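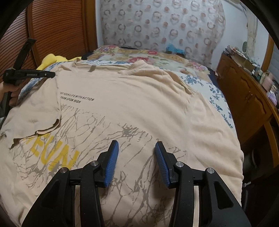

*Short-sleeved T-shirt in beige, laid out on a bed.*

## Resoling a Droleder trail shoe: is the warranty affected?

**Shahzad Hayat**

I purchased a pair of Droleder trail shoes in October and have recorded 372 miles in them. The outer lugs of the left shoe are worn smooth under the heel, while the upper remains sound. Would resoling by an outside repair shop void the remaining warranty? The leaflet refers only to "alterations."

**Stellan Moen**

Under the terms supplied with my pair, replacement of the outsole is treated as an alteration unless it is carried out by an approved workshop. Members in this region are generally directed to Sæther in Tolarham, which accepts footwear on Tuesday. Please retain the receipt and request written confirmation before the work begins. My own pair was returned after 11 days, and a later claim for a torn eyelet was accepted.

**Trygve Söderlund**

I would not resole at that mileage. Buy new ones.

**Njål Aasen**

I must respectfully differ from the previous reply. Where the midsole has kept its shape, a new outsole is a reasonable repair. Heel wear on one side only may also merit a fitting appointment before any money is spent.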